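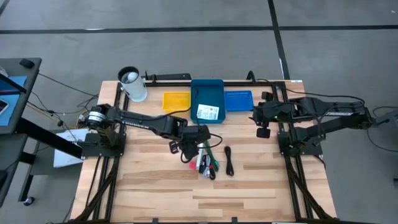 1. What we tried

Comparing two sets of gripper fingers on the two-arm setup, sorting cables and small bits into the three containers. Stock fingers vs the Pickering ones. Euan Chisholm did the controller side, I did the fingers and cameras. Ran it through March, 1,351 attempts logged in total, 9 of those thrown out (log file corrupted).

2. Wrist camera

Good for lining up on small flat things. Bad at judging how far off the table you are, wood grain doesnt help the depth guess much.

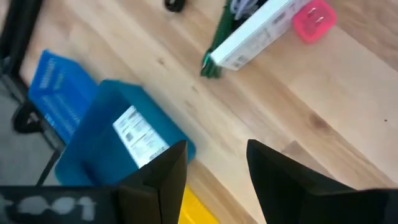 Kyung-tae Yeon thought we should have fixed the exposure before the first run and left it alone, as auto settings make the two finger sets harder to compare. Fair point. Fixed from the second batch on.

3. Side camera

Slower to set up but much better for height. Main problem is the arm blocking its own fingers near the table. 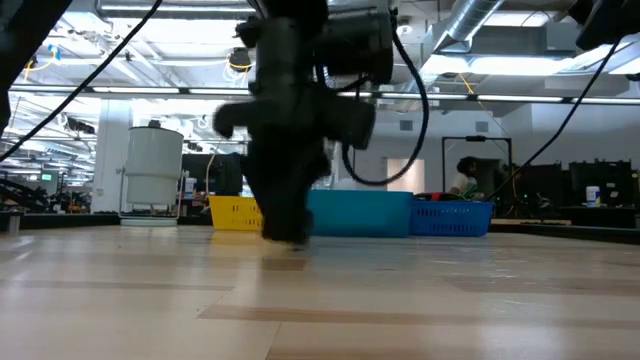 So we used both views together for the last batch. Lag went up to around 65 ms on the Brernano controller, still ok for slow moves. Fast moves overshot, had to drop the speed limit.

4. Results so far

Pickering fingers better on cables, worse on anything thin and flat. Stock ones more predictble. Loose cable is still the hardest item for either.
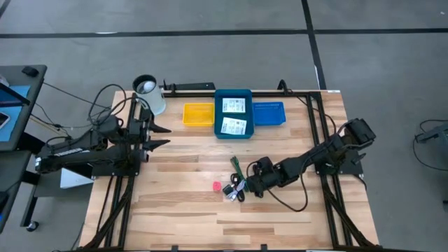 Fig. 4: Both arms over the table, bins along the far edge.

To do: repeat with softer pads, rerun the fast moves, tidy up the log script.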